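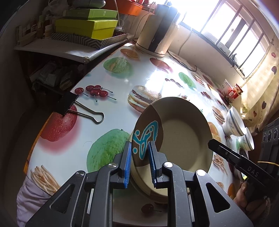 Bautista Benítez a écrit :
> Je bloque au tour 28 de la campagne Biltine. Drollano m'assiège
> avec 186 points de troupes et mon ravitaillement ne passe plus.
> Faut-il abandonner la ville ?

Surtout pas, garde-la ! J'ai connu la même situation hier soir et c'est le plus beau moment du scénario. Envoie tes 2 galères à Gavalas dès le début du tour - le port reste ouvert tant que la tour tient - puis rachète des archers avec l'or de Lostier. J'ai fini à 293 points de victoire, mon meilleur score !

Par contre, je n'ai jamais compris la règle du moral après une sortie (page 28 du manuel). Quelqu'un l'applique aux mercenaires ?

Bon siège à tous,
Lucien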